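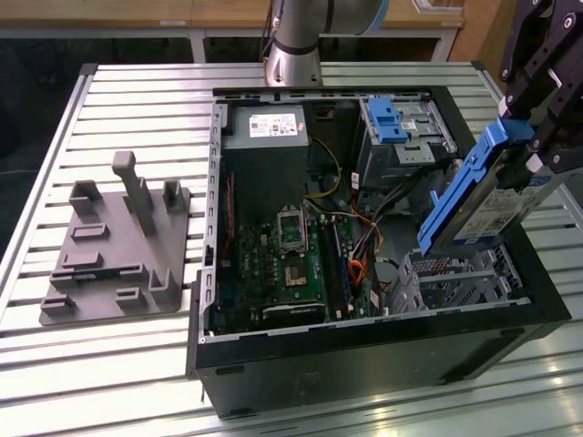
Hard drive in its caddy above the empty drive bay, PC service cell, Zirnelmont

Teleoperation Operator (Demonstration Collection), fixed term

Location: Zirnelmont, on site
Reports to: Nuala Moriarty, demonstration lead
Start: July
Shift: 18 hours per week, mornings

The role

Zirnelmont records human-guided demonstrations of computer assembly and disassembly. An operator drives the arm by remote control or moves it by hand, and the joint positions, gripper state and video are logged together. The logs are used to train control policies for part removal and insertion. We are hiring operators for the Hallard task set, which covers desktop towers opened on their side: drives, memory modules, expansion cards and internal cables.

Drive insertion is the first task new operators learn. The caddy has to be brought in over the bay at an angle, straightened, and lowered without catching the wiring. Clearance is small and the gripper blocks part of the view, so most of the skill is in approach and timing.

Duties

– Run demonstrations from the Luten remote station, following the written task sheet
– Guide the arm by hand for contact-heavy steps where the task sheet calls for it
– Reset the workspace between takes and check the starting position of every part
– Mark each take as complete, partial or failed, with a short reason for anything other than complete
– Report dropped frames, gripper slip and worn parts in the Marti log before the end of the shift

The current block is 664 accepted demonstrations, of which 260 are drive insertion and removal. Partial and failed takes are kept but do not count toward the block. There is no per-take bonus. Operators are paid by the hour, including resets and downtime.

Requirements

– Steady use of both hands for sessions of up to 50 minutes
– Normal or corrected vision, including depth perception
– Experience opening and rebuilding desktop computers
– Ability to repeat a procedure the same way many times, and to write down when you did not

Useful but not required: prior teleoperation work, machine operation, soldering or other bench work. No programming is needed. Left-handed applicants are welcome – the station controls can be swapped.

Training

Training takes 13 hours and is paid at the full rate. It covers station controls, stop procedures, hand guiding and labeling. New operators work alongside a trained operator until their takes pass review.

How to apply

Send a resume and a short note describing one computer repair or build you did yourself, including what went wrong. Address it to Nuala Moriarty, Demonstration Collection, Zirnelmont, and put "Hallard operator" in the subject line. Selected applicants will be invited to a two-hour paid trial at the station.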